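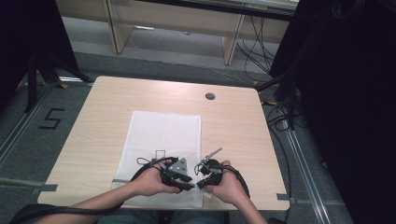

The Flat Part Is the Hard Part

The owner of Tameria would like it known that she did not set out to have opinions about white cloth. She wanted to rent out chairs. Chairs, she says, come back dirty and you wipe them. The tablecloths were supposed to be a sideline, something to throw in when a wedding party hesitated over the price.

"Now I own 3000 pieces of white cloth and 12 chairs," she says. "The chairs are for staff."

We talk in the back of the shop in Purnska, at seven in the morning, which she calls the middle of her day. She has offered me coffee on the condition that I drink it in the hallway. I go back and forth.

Her views on tables are firm. For folding she wants a plain square one with a pale top, and she wants to sit down to it, whatever the old hands say about standing. A long table makes people lazy. They push the finished pile to one end, then the unfinished pile drifts over to meet it, and by noon you have one pile. "On a small square table you can only have the piece you're working on. If there's a second piece there, you're already in trouble."

She lays a cloth lengthwise, with the short edge along the near side of the table, and leaves it alone for a moment. I ask what the moment is for.

"So I can look at it and be disappointed."

What she looks for is the grain. Cloth that has been through a hot press a few hundred times stops being a rectangle, whatever the label says, and you find this out when you bring two corners together and the other two have gone off somewhere by themselves. The beginner tugs. She does a very good impression of a beginner tugging, shoulders up around the ears. You are meant to start from the middle and send the slack outward, with the side of the hand, and then put up with whatever corners you get.

I am allowed to try. I get a shape with five corners. She says nothing for long enough that I refold it.

A pale table under a white cloth sounds like a bad idea to me, and I say so. Surely you'd want something dark, to see the edges? She had a dark one for years, a heavy thing bought from the Cotov hotel when it closed. It showed every thread of lint and nothing else. On pale wood the lint disappears and you start paying attention to the hem. The dark table is now in her sister's garage with paint cans on it, and she speaks of it the way people speak of an ex who has let himself go.

She does not object to tape on a table. Strips at the edges, so the cloth goes down in the same place every time, save a lot of arguing. A cable hole in the top is another matter. "That's a desk. Somebody sold you a desk." Can you fold on a desk? You can, she says, if you keep the cloth off the hole, because a finger will always find it.

The best cloth she owns is kept in a drawer and never rented. It came with a box lot from the Jankauskaitė estate, and it has 1815 stitched in one corner in red thread. I ask if that is the date. She thinks it is a laundry number. Everyone else in the family thinks it is the date, and there was a period when this made dinners difficult.

"Who makes 1815 tablecloths?" I ask.

"Who makes 3000?" she says.

The June orders are in, and 2000 pieces have to go out folded in thirds, since the caterers have decided that quarters look old-fashioned. She has no feelings about thirds. She says this twice. With quarters you can check your work by matching the edges, and with thirds you have to trust your eye, and she has met people's eyes.

At half past eight she takes my cup away, tells me my five-cornered one is going to the bottom of the stack, and sits down to the next.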